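Flimia procura técnico(a) de boas práticas em células robotizadas, Borkville

Funções: redigir e rever os procedimentos de preensão e manuseamento com dois braços; verificar limites de força e registos de paragem; auditar até 5 postos por mês.

Requisitos: 2 anos de experiência em segurança de máquinas; leitura corrente de normas técnicas em inglês.

Contrato a termo, com início em novembro. Candidaturas no portal Grillomero, ref. 149. 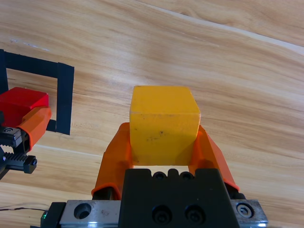 Preensão de cubos, amarelo e vermelho, com dedos cor de laranja.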